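Print this page | E-mail this chapter

Reading time: 9 minutes

Chapter 6
Fingers, Jaws and Opening Width

From Building a Hand-Held Gripper in a Shared Workshop, by Sirkka Valtonen and Weidong Liang
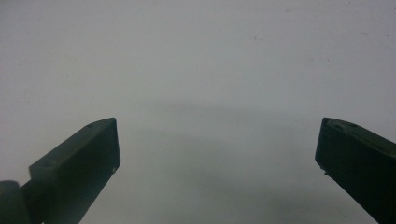 Fig. 6.1 The two fingers wide open over a plain light surface, seen from the camera on the tool. Holes are visible in the sloping upper face of each finger.

6.1 What this chapter covers

By the end of Chapter 5 the reader has a handle, a trigger, a linkage and a camera bracket. The tool can be held and the trigger moves something, but there is nothing at the front end to take hold of an object. This chapter deals with the fingers: their shape, how they are fixed to the moving parts, how far they open, and how the two end faces are brought into line with each other.

The work needs a bench, a small vice, a set of hex keys, a steel rule, feeler gauges and a sheet of plain pale board. A printer is needed for one evening. Readers without one can have the parts printed at most shared workshops, and the build described here was done in that way, at the Dulledo workshop, on a machine used by all the members.

The finger described is called the Marchuk pattern in the drawings. It is a plain block with a sloping upper face and a flat end. Curved and padded fingers are left to Chapter 9, as they use the same mounting and are easier to understand once the plain type has been made.

6.2 Terms

Finger. One moving part that touches the object, from its mounting to its tip.

Jaw. The working part of the finger near the tip. In the Marchuk pattern the jaw and the finger are printed in one piece, and the words are used for the same part except where stated.

End face. The flat surface at the tip. In the open position the two end faces look towards each other across the gap.

Opening width. The distance between the end faces, measured at mid height with the trigger released. In this book it is always given in millimetres.

Overtravel. Any movement of the trigger after the fingers have met. A little is needed. Too much bends the linkage and hides a badly set stop.

Root. The end of the finger nearest the handle, where it joins the moving link.

6.3 Choosing the opening width

The opening width decides what the tool can pick up, and it also decides how much of the camera's view is taken up by the fingers. The two matters have to be settled together.

The first Dulledo build had an opening width of 70 mm. It would hold a mug by the body only if the mug was small, and the user had to approach from directly above. The second build was opened out to 90 mm, which is the figure used in the rest of this chapter. Nothing was changed except the position of the rear stop and the length of one link.

A wider setting was tried and given up. The fingers moved so far out that their tips left the camera's view, and the user could no longer judge from the recording whether the tool had been centred on the object. With the present setting both tips stay in view at full opening, one on each side, with clear space between them. Fig. 6.1 should be compared with the reader's own camera view once the fingers are on. An exact match is not required. Both end faces should be in view, and the middle should be clear.

The left and right fingers need not be shown to the same length. A camera bracket that sits slightly to one side will show more of one finger than of the other, and this does no harm provided that the bracket is fixed and is not moved between sessions. Hazel Brannigan's build, which is used for the exercises in Chapter 8, shows a good deal more of the left finger than of the right and has been in use since June without any change to the mounting.

6.4 Material and colour

The fingers are printed solid, or as near to solid as the printer will allow. Hollow fingers are lighter but flex at the root, and the flex shows up as a delay between trigger and grip. A part that weighs 25 g is acceptable. The handle carries the load and the user's wrist will not notice the difference.

Colour is a practical matter. Dark fingers stand out well against a pale bench or board, and their edges are easy to find in the recording. Pale fingers on a pale bench are hard to see in strong light. The drawings call for dark green, for no better reason than that the workshop had a full reel of it. Black is satisfactory, although a very dark part loses detail on its shaded side and the holes can then be hard to make out. A matt finish is preferred. A slight sheen on the sloping face does not matter. A high gloss does, as it throws moving highlights into the camera.

6.5 Holes in the sloping face

The Marchuk pattern has small round holes in the sloping face. They are there so that pads, hooks and test pieces can be screwed on from above without making a new finger. For the work in this chapter they are left empty.

Clean the holes with a drill bit turned by hand. A powered drill heats the plastic and leaves a raised lip, and the lip then holds any pad away from the face. Shufen Duan, who drew the original part, made the holes slightly undersized on purpose so that this cleaning cut would bring them to size. Printers vary, and a hole that is right on one machine will be loose on another.

6.6 Fitting the fingers

1. Release the trigger and let the linkage rest against the rear stop.

2. Offer up the left finger to its link. The root should slide on by hand. If it has to be forced, take it off and file the inside of the root, a few strokes at a time.

3. Fit the screw and tighten it until the finger no longer rocks. Do not use thread lock at this stage.

4. Repeat for the right finger.

5. Lay the pale board flat on the bench and hold the tool over it as it would be held in use. Look through the camera and check that both tips are in view.

6. Measure the opening width with the steel rule. Move the rear stop until it reads 90 mm.

7. Close the fingers slowly. The end faces should meet over their whole area. Put a feeler gauge between them at the top and then at the bottom. If it passes at one and not at the other, the fingers are not parallel and one root needs attention.

8. Open and close the tool 200 times by hand, then measure again. If the opening width has changed, a screw has moved or a root is wearing. Find out which before going on.

Step 8 is dull and is often left out. Dehua Tang's notes on the second build record that the width moved during this test, and that the cause was a burr under one screw head. Once the burr was removed the reading held.

6.7 The board and the light

A plain board under the tool makes the first checks much easier than a cluttered bench. It shows the edges of the fingers clearly and it shows shadows. A soft grey shadow lying between the tips, with no hard edge to it, is normal under diffuse room lighting and can be ignored. A hard, narrow shadow usually comes from a single lamp close to the bench, and the lamp should be moved or turned off.

Small dark specks on the board will show in the recording. A few are of no importance for the work in this chapter. In Chapter 7, where the view is used to measure position, the board is wiped down first. The tips should be wiped at the same time - filings and print dust collect on the end faces and appear as pale flecks against dark plastic. A fleck low on an end face has no effect on the view, but a hard one can hold the faces apart and upset the feeler gauge reading in step 7.

6.8 Common faults

Fingers meet at the top only. The roots are leaning inwards. File the lower inside edge of the root that leans more.

Fingers meet but one moves first. The links are of unequal length, or one pivot is tight. Slacken both pivots and tighten them again by equal amounts.

One tip missing from the view. The camera bracket has turned. Reset it as described in section 5.9 before touching the fingers.

Tips shake when the trigger is released. The rear stop is too hard. A piece of thin rubber glued to it will cure this, after which step 6 must be done again.

Section 6.9 begins the work on grip force, using a kitchen scale and the Kideo trigger spring fitted in Chapter 4.

Reader comments (4)

Govside
Step 7 caught mine. Gauge went in at the bottom and not at the top. I had filed the wrong root, so I printed another and started again.

Hazel Brannigan
My bracket is still off to one side, as it says in 6.3. I did try to centre it once and liked it less, because my knuckles touched the cable.

tin_lid
Would it be possible to have the stop position marked on the drawing? I had to work it out from the link length.

Sirkka Valtonen
Reply to tin_lid: the drawing was changed on October 25, 2020 and now shows it. Please use the new sheet and throw away the old one - the link length is different too.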